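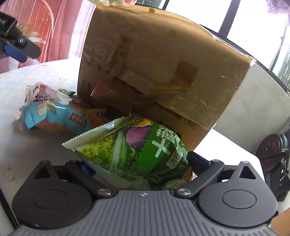
Last edited 19 July 2020 by Yufang

Filed under: Bench notes / Dyeing / Things that were supposed to be indigo

3 comments

Vat 2, the fructose one. Opened it this morning expecting a coppery skin and a liquid the color of weak green tea. Got a gray puddle with the smell of a pond that has given up. Stirred it along the side of the bucket, lid back on, went and did the scouring instead, which is the job I give myself when I'm sulking.

Scouring: all of the Van Wyk cotton, soda ash and a squirt of the plain soap, simmered until the water went the color of apple juice. Changed the water, simmered again. Second water was still yellow. Decha says the Van Wyk cloth arrives "ready for dyeing," because it says so on the bolt. I've kept a jar of the second water on the windowsill for him.

Back to the vat after lunch. pH strip said it had dropped to where the indigo just sits there and looks at you. Added lime, a level spoonful, mixed to a slurry first (see October, when I tipped it in dry and we had lumps on everything Jadwiga owned). Warmed the bucket in the sink. Waited. Added a bit more fructose on the theory that it was hungry. Waited again, with the lid on, and only lifted it to look far more often than anyone should.

Mid-afternoon: bronze film, small blue flower in the middle, liquid underneath a respectable yellow-green. I don't know whether it was the lime or the warmth or the sugar, since I changed all three at once like an amateur. Pongsak, if you are reading this, yes, I remember the talk you gave us.

Test strips. Cotton, wetted out and squeezed:

- one dip, pale, a bit green at the edges even after airing
- two dips, the blue of an old work shirt, good
- three dips, a proper mid blue, with a blotch where my thumb was

The linen took it faster than the cotton and looked better doing it. The Nakomau wool I kept out of this one altogether. Lime vats and wool don't get along, and the last skein came out feeling like something you'd scrub a pot with. Wool waits until Tove gets her own vat going. She has opinions about bran.

Rubbed the dry strips on a white rag. The one-dip strip left nothing, the three-dip strip left a mark I'd call modest. Rinsed in water with a splash of vinegar and pinned them up on the string by the door, out of the sun. Will rub again once they've sat.

The Feria tablecloths are still not dyed. They were promised even, dark, and soon, and I can currently offer one of those, depending on how you feel about the thumb. Plan is short dips, many of them, with long airings — and gloves that don't leak. The left one leaks. My left hand is a better blue than any of the strips.

Need: soda ash, pH strips in the low range too, new gloves, a bigger sieve. Somebody has the long thermometer.

Vat fed and covered for the night. Please don't stir it to be helpful.

Comments (3)

Decha Suksawat: Saw the jar. It's the water.

Yufang Qian: It's the same tap for everything, and the linen rinse is clear. I've put a second jar next to the first.

Jadwiga Wasilewska: Thermometer is in the madder pot. Also I still have the lumpy pillowcases if anyone wants them for rags.

Share 2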